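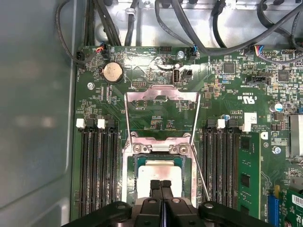

Search the help pages Go

Robot Arm Build: Frequently Asked Questions

These are the questions that keep landing in the inbox from people who are building the Jitia arm at home, or who share a bench with us at the Nencombe workshop. I've tried to answer them the way I would over a cup of coffee, so please forgive me if I wander a bit!

What can the arm do with computer parts?

More than I expected when I began, and less than some visitors hope. We practice on old server boards because they have a nice mix of jobs on them: levers, latches, small plugs, and a processor with a wide flat top that the two fingers can close on. If you're starting out, I'd work on lining the fingers up over the processor for a good long while before you let them touch anything. Use a board you would be happy to throw away.

Does the board have to come out of its case?

No, and I like leaving it in. The metal case keeps everything still, and it teaches you early on that your arm has elbows (mine found the side wall many times). Do unplug the machine and leave it unplugged the whole time.

How much should I expect to spend?

My own arm came to $900, and that includes a power supply I bought twice, so you may well do better. The gripper by itself was $200 of that. If there's a shared workshop near you, ask what's lying in the drawers before you order anything. People are very kind about old motors.

Where do the gripper parts come from?

I bought mine as the Plallosell kit, the two-finger one with the flat faces. You can print your own fingers and plenty of folks do. Just keep the faces flat and check that they meet evenly along their whole length, or small parts will twist as you lift them.

Why do you open the socket by hand?

Patience, mostly! The lever on a processor socket is under a good bit of spring, and the arm would rather push the whole case across the table than lift it. I open the lever and the metal frame myself and let the arm take over from there. Closing it again with the arm is on my list for December, and I'll write it up whether or not it goes well.

My fingers keep landing a little to one side. What's wrong?

Check the screws at the base of each finger first, then home the arm again and watch it come down slowly. If it still drifts, go to the Sakalauskas mount page and redo the wrist step from the top. I have skipped that step myself more than once and been sorry every time.

Can it put memory in?

Lining up with the slot, yes. Pressing the module home takes more push than my shoulder motor has to give, so I finish that part with my thumbs. Open the latches first and check the notch. A module will only go in one way around.

How long did it take you?

It was 28 evenings from the first bracket to the first pick, with a long gap in the middle when I painted the kitchen. Please don't measure yourself against that. Some people at Nencombe were much quicker, and one arm there is still waiting for its elbow.

Can I come by and try one?

Please do! The workshop door is open from 6:30 p.m. on build nights, and the arm lives on the back bench. Bring a scrap board if you have one, and closed shoes.

350 shares | 28 comments

Contact the Nencombe workshop | © Nencombe Robot Builders | Back to top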